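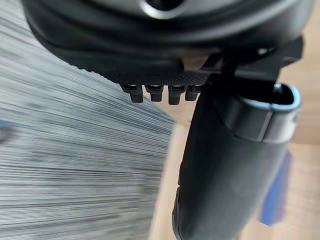 From: Rimantas Dzene
To: varkine-records list
Date: 22 January 2024
Subject: Re: How long to keep closed member files

On the Varkine list, Pirzada wrote:

> Our bylaws say closed files are kept for 8 years. They don't say
> when the clock starts. Is it the date on the last letter, or the
> end of the membership year? We have 112 files where it makes a
> difference, and I don't want to shred anything early.

We had the same problem at Grutuda. Our bylaws have the same gap. We settled on the end of the membership year, and we wrote that on a single sheet that goes in the front of every binder. If a file has letters from two different years, the later one wins.

Before you shred anything, pull the files with an open dues question. We found two of those in the first shelf and both had to stay. After that the work went quickly. Our full list came to 605 entries, and most of them only needed a date check and initials.

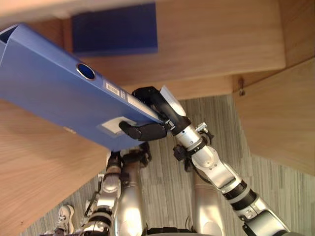 Blue ring binder at the desk.

On storage, I would stay with ring binders for anything still in use and move closed files to flat boxes. Binders left half full tend to bend the lower corners of the pages. Label the box on the short end and put the shred year in large figures. Pencil fades, so use a marker.

Ulteck sells preprinted labels for this. We tried a pack and went back to plain ones, as the year field was too small to read from the floor.

If you scan before shredding, name the scans by member number and closing year. Names change and the numbers don't. Ours are due to be finished in March.

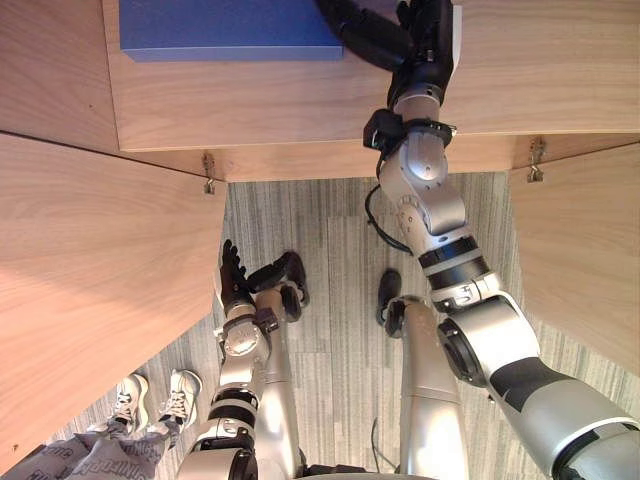

Pirzada writes back that the end of the membership year works for them too, but they will keep the signed application forms past the shred date, as those get asked for most often.

I have no objection to that. Put the forms in their own box so they don't get mixed in with the rest, and add a line to the front sheet saying where they went.

Rimantas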